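Trernbridge Young Readers > Around the House > Cloth and Clothes

How Does Cloth Get Its Pattern, and Why Does It Wrinkle?
August
By the Young Readers desk

Look at what you are wearing. Some of it may be one plain color. Some of it may have stripes, or dots, or a picture on the front. All of it is cloth, and cloth is made from threads.

A thread starts out as fibers. Fibers are thin hairs, and one of them alone would snap if you pulled it. Cotton fibers come from the fluffy part of a cotton plant that grows around the seeds. Wool fibers come from sheep. Polyester fibers are made in factories from chemicals. When fibers are twisted together they grip each other, and the twisted bundle is thread or yarn. You can try this with a cotton ball. Pull off a small piece, stretch it gently, and roll it between your finger and thumb. It gets stronger as it twists.

Weaving is one way to turn thread into cloth. A machine called a loom holds many threads side by side. These are the warp threads. Another thread, the weft, goes over and under them, back and forth. The weaving room at the Yaman mill in Trernbridge has looms with 3490 warp threads on each one. Every thread has to be in its place before the loom can start.

Printed patterns

A pattern can be made by weaving threads of different colors. Many checked shirts are made that way. A pattern can also be printed on after the cloth is finished, the way ink is put on paper. Printing is good for pictures with lots of shapes, such as leaves and flowers.

On a roller printing machine, each color has its own roller. If a pattern has red, green and yellow in it, the cloth passes under 3 rollers, one after the other. The rollers have to line up. If the green one slips a little, the leaves land in the wrong spot.

The picture on the roller comes around again with every turn, so the same shapes show up over and over on the cloth. This is called a repeat. To find a repeat, pick one shape, such as a bunch of grapes, and look along the cloth until you see the same bunch with the same things around it.

Fruit and leaves on a tablecloth, and a piece of clothing in folds on a wooden table.

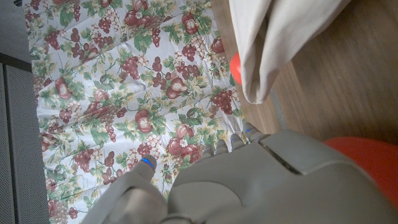
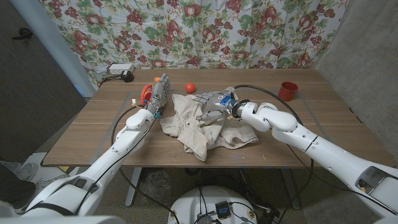
Why cloth wrinkles

Cloth bends easily, and that is why we can wear it. When it is bent and squeezed, the fibers inside bend too. Some fibers spring back when you let go. Others stay where they were pushed, and the line they leave is a wrinkle.

Wool springs back well. Polyester does too. Cotton and linen do not, so a cotton shirt left in a heap on Monday will still show the lines when you pick it up later in the week. Heat and water make cotton wrinkles worse if the cloth cools or dries while it is scrunched up. The same two things can take the wrinkles out again. A steam iron warms the fibers and makes them a little damp, so they can move. The iron presses them flat, and they stay flat as they cool. Ask an adult before you go near an iron.

Folding pants

Folding keeps cloth from being squeezed in lots of directions at once. Pants are a good thing to practice on.

Lay them on a table or a bed with the front facing up. Close the zipper and the button. Push the pockets inside. Smooth the cloth with your hands, starting at the waistband and moving down to the hems. Put one leg on top of the other so the side seams match. Then bring the hems up to the waistband and fold once more.

Shorts need one fold less.

Words to know

Fiber: a very thin hair that thread is made from.
Loom: a machine for weaving.
Repeat: the part of a pattern that comes again and again.
Seam: a line of stitches joining two pieces of cloth.
Hem: an edge that has been folded over and sewn down.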